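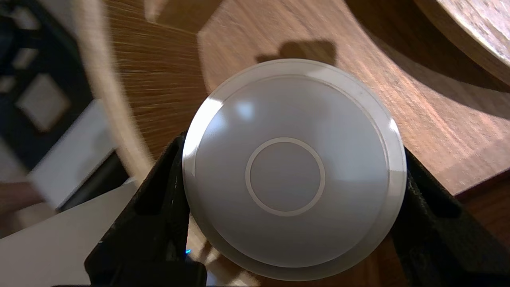

June 29, 2023

Notebook, Kimunberg bedroom set-up, continued.

Today I worked on the bedside table tasks and on the house rules which go with them. The rules came over from the Roman project in February and they were written for a bench, with clamps and a flat mat. A side table next to a bed is a different matter, so I read them again line by line and wrote down what I would keep.

Rule 1, speed near furniture. The old text says "reduced speed when close to a surface". I do not like it, because everybody reads "close" in a different way. My proposal: inside 100 mm of any surface the arm goes at 20 per cent of the normal speed, also on the way up. We always remember the way down and we forget the lift. Nithin Chettiar agrees on the number but wants it in the controller as a limit and not only on paper. I agree with him. He will ask the Eltau people if their software can hold two limits at the same time.

Rule 2, grip force. Keep as it is, start at the lowest setting and go up in small steps. I add one sentence: for a round flat thing the fingers take it by the rim, never across the face. If the force must go over 80 per cent of the maximum, stop and look at the finger pads first. Last month I raised the force twice before I understood that the pads were simply dusty. Wipe them before each session, please, and write it in the log.

Rule 3, cords. This one is new. The Roman text has nothing about cords, and I think it is the most important point for a home. A telephone with a coiled cord, a lamp, a charger -- all these are connected to the wall, and if a finger takes the cord the whole table is in play. I wrote:

3a. Before power on, follow every cord with the eyes from the object to the outlet.
3b. A cord which hangs over the edge of the table is a keep-out zone, from the table top to the floor.
3c. The arm does not pass over the telephone to reach something behind it. Go round, or move the thing by hand first.

The arm's own cables belong here too. After a long reach, check that the loop has not become tight, and that nothing hanging from the arm can catch the edge of the table.
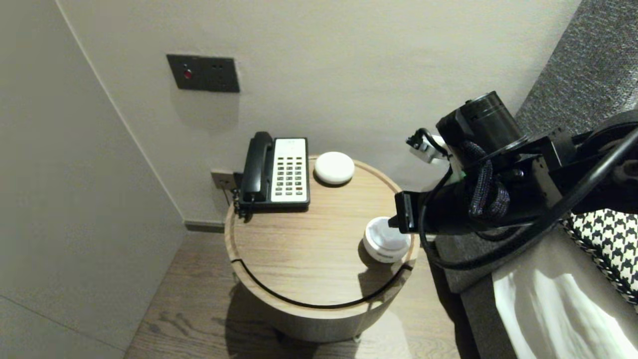
Rule 4, order of work. One object in the gripper, the others stay where they are. It sounds too simple to write, but in the Kosano document there is half a page on this and I understand now why. When two small white things are on the same table, the operator must say aloud which one is next, before the fingers close. I would also like a release rule: the object must stand on its base before the fingers open. No dropping, not even from 20 mm.

For containers with a lid: hold the body if you can reach it. If you must go from above, do not lift by the lid alone until a person has tested by hand that it is closed.

Rule 5, people. Nobody sits or lies on the bed while the arm has power. The old text only says "operator outside the working area", but with a bed the working area is not so clear, one leans over it without thinking. Perhaps tape on the floor, and for the bed side a sentence on the door. To discuss.

Open points:
- stop button: which side of the table? I prefer the side away from the bed, Nithin prefers the door.
- does 3b apply also to cords behind the table? I would say yes.
- the word "surface" in Rule 1, does it include the pillow? A soft thing does not trigger the contact stop in the same way. Needs a test.
- ask Kosano if we may copy their half page, with the source named.

Clean copy goes in the folder when Nithin has read it. Until then the Roman rules are valid, plus 3a to 3c, which we use already from tomorrow.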